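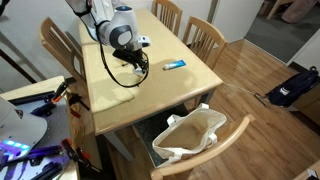 Sostanwood Tabletop Gripper Trials

Version 2. Maintained by Bello Babalola.

What this is

Recordings of one arm trying to pick up small household things from a dining table, made to settle an argument over which fingers to buy more of. The argument is still going, but it now has data.

There are 953 episodes. Each one holds joint positions, gripper width, motor current and two color video streams, one from a fixed room camera and one from the wrist. Episodes run at 16 frames a second because that was what the Goncombe controller could log without sulking.

Fingers compared

Kasprzak short: stiff, flat pads, cheap to replace. We replaced them often.
Druso angled: one tall finger and one short, better on rounded plastic, worse on anything thin. They came with a manual of 66 pages, four of which concern the fingers.

Both sets were run with the same speed limits and the same starting pose. Force was set per object by hand, which is a polite way of saying we turned it up until things stopped falling. 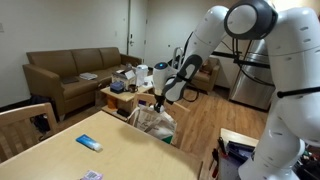
Room view, gripper over the paper bag, fingers closed on a small dark object.

Tasks

pick_tube: lift the tube from the table and hold it for three seconds.
pick_packet: same, with the flat packet. Expect to be disappointed.
drop_bag: release a held object into an open bag hung by the chair.
hold_case: close on a small hard case, lift, rotate the wrist a quarter turn.

A drop_bag episode counts as a success if the object ends up in the bag. Objects that hit the rim and fell in anyway were counted too, after a discussion longer than the recording session.

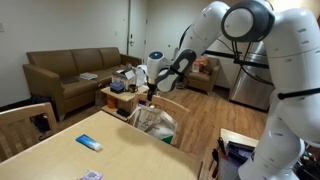
Room view with the fingers pointed down; tube and packet on the table.

Known problems

The room camera was nudged at some point in November. Episodes before and after the nudge have separate calibration files, so please load the right one. The symptom of loading the wrong one is a robot that appears to grip air with great confidence.

In 162 episodes the wrist stream starts late. They are flagged late_wrist in the index and are fine for anything that only needs the room view.

Motor current is in the controller's own units. We asked Goncombe what those were and received a brochure.

Lighting changes with the time of day. We left the curtains alone, partly on principle.

Wrist view

The wrist camera sees both fingers and whatever is between them, so it is the stream to use for slip labels. Labels were done by hand - one pass, one person, plenty of coffee - and borderline slips are marked unsure.

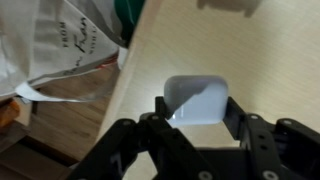 Mekdes Ambaye: I trained a slip detector on the wrist stream and it did well on hold_case with the Druso fingers, then fell apart on the Kasprzak set. I think it learned the finger shape and ignored the slip. Could you put the finger type in the episode name, so we can split on it without opening every file?

Finger type goes into the episode name in version 3. Until then it is in the index, column seven, under the heading "misc".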